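Harton Town Council
Minutes of the regular meeting, Nov 29, 2020
Held by video call

Present: Mwajuma Mushi (chair), Atieno Kaijage (clerk), four council members. One member absent with notice.

1. Minutes of the last meeting
Approved with one correction. Under item 6, "Dirnum Road" should read "Dirnum Lane."

2. Lamrani Hall roof
The clerk reported that the temporary cover over the north side is holding. Two quotes are in and a third is expected. Members asked that all three cover the gutters as well as the slates. Deferred.

3. Hall rental rates
Current rate is $60 for an evening. A motion to raise it to $75 did not get a second. The rate stays as is.

4. Parking on Dirnum Lane
A petition with 185 signatures asks for permit parking near the clinic. Ms. Mushi said the county has to approve any permit zone and that this took almost 400 days the last time. Clerk to write to the county and copy the petition organizer.
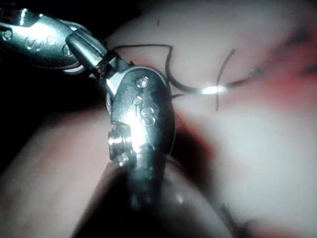

5. Grumance Field
The mowing contract ends in the spring. Council agreed to seek bids for one year with an option for a second. The broken gate on the east side is to be fixed before then, cost not to exceed $900. Motion carried, four in favor, one abstaining.

6. Public comment
One resident asked when the leaf pickup would reach Mill Street. Clerk to find out and call back.

Meeting closed at 8:50 p.m.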